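Primmont should stop letting landlords hold rental deposits in their own accounts. A deposit is a debt, and 63 of them came back late last year.

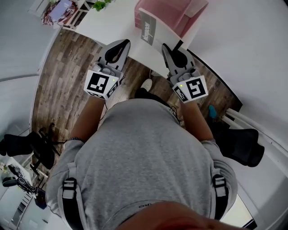 Who should hold the money? A separate escrow account, with interest paid to the tenant.

Landlords say the cost is too high. The fee in Gitudville is $26 per lease – small next to a $3,000 deposit.

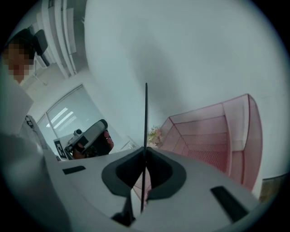
Existing leases could move over at renewal, with a limit of five years for the longest terms.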